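Setting up the Clundik bench supply
Part 2: First power-up and setting the current limit

I wrote this section after building my second Clundik from the Bondthorpe kit, so it's a bit more opinionated than the sheet in the box. If you haven't soldered the output board yet, go back to Part 1 first!

You'll need a multimeter, two short test leads and a 1000 ohm resistor for the dummy load. Leave your real project well out of it for now.

1. With the supply unplugged, check for a short between the red and black output posts. The meter should climb slowly as the big capacitor charges. If it sits at zero, stop and look for a solder bridge near pin 7 of the regulator (mine was there, both times).

2. Turn both knobs fully counterclockwise.

3. Plug in and switch on. The green light should come on right away – if it flickers, switch off and reseat the ribbon cable.

4. Set your meter to DC volts, clip it to the posts and turn the voltage knob until you read 6 volts.

CAUTION: The heat sink tab is live on this design. Don't touch it, and don't let a loose lead fall on it. 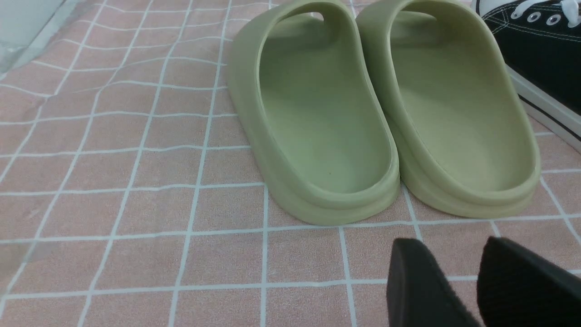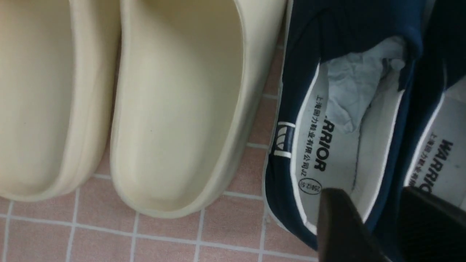 5. Connect the resistor across the posts. You should see 6 mA on the front display, and the voltage shouldn't budge.

6. Switch off, take the resistor away and move the meter to its 10 amp jack. Clip it straight across the posts, switch on again and bring the current knob up slowly until you read 2000 mA. Mark that spot on the panel with a pencil.

Note: The Pichon version of the board has the current trimmer turned around, so clockwise means less. I lost a whole evening to that one.

7. Switch off and put the meter lead back in the volts jack before you do anything else. I've blown plenty of fuses by forgetting!

If your display reads high everywhere, you probably have the older Clostmont shunt. Part 3 covers swapping it.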